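The bus that swapped its pupils for pedals

By the time I reach the bottom of Kahraman Hill my gloves are soaked, my glasses have steamed up and a boy of nine is telling me I'm in the wrong gear. He's right, too. It is ten past eight on a December morning and I am riding to school for the first time in a very long while.

I've joined the Buderau bike bus, a slow, noisy string of children who cycle to primary school together with a grown-up at each end. It runs all year, it stops at every corner where somebody is waiting, and it plays music I am far too old for.

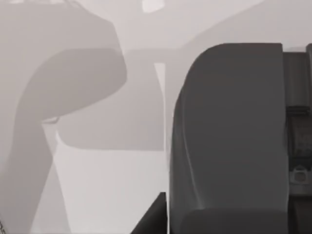
Two riders and a speaker

Babak Rezaei started the whole thing with his daughter and the girl next door. That was it, just 2 children and a dad with a whistle! He teaches PE at the school and was fed up with the queue of cars outside the gate every morning (he was sitting in it himself, he admits). These days 38 children ride on a normal morning, and the school has had to put in a second row of racks.

"I thought we'd get a few weeks out of it before the rain came," he told me over a very welcome mug of tea in the staff room. "Then the rain came and they all turned up in waterproofs."

The route is short, a loop through the Wasitz estate and along the old canal path, but it adds up.

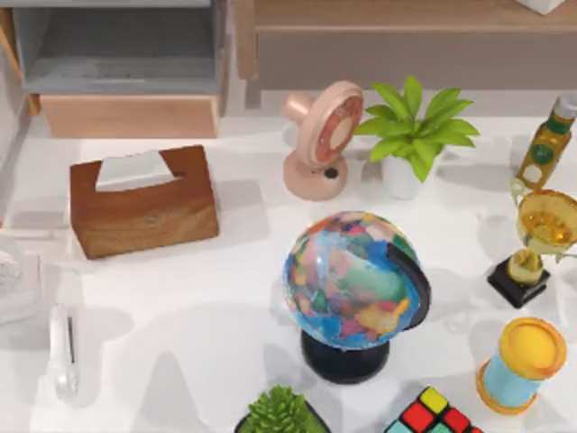

Babak keeps a tally on his phone, and last year the group managed 142 rides and 2,283 kilometres between them, with one broken chain and a fair few grazed knees. I asked whether the parents worried. Some did at first, he said, mostly over the crossing by the garden centre, so the council put in a raised one and the grumbling more or less stopped.

What surprised me was how much the children chat. They shout about football and spellings and whose turn it is at the front, and they arrive pink in the face and wide awake. One teacher told me she now does maths first thing on riding days.
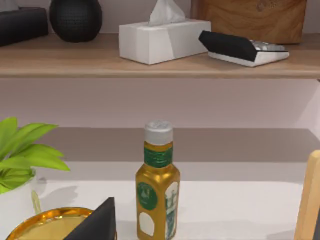 Borrowing a bike

Not every family has a bike to spare, so the school keeps a small lending shed, stocked mostly by Hulex, the repair shop on the high street. You sign one out for a term, helmet included, and bring it back when your child outgrows it. Mine for the morning was a purple thing with a bell shaped like a frog, and I was rather sorry to hand it over.

If you fancy tagging along, the ride leaves the Wasitz shops at eight. Bring dry gloves.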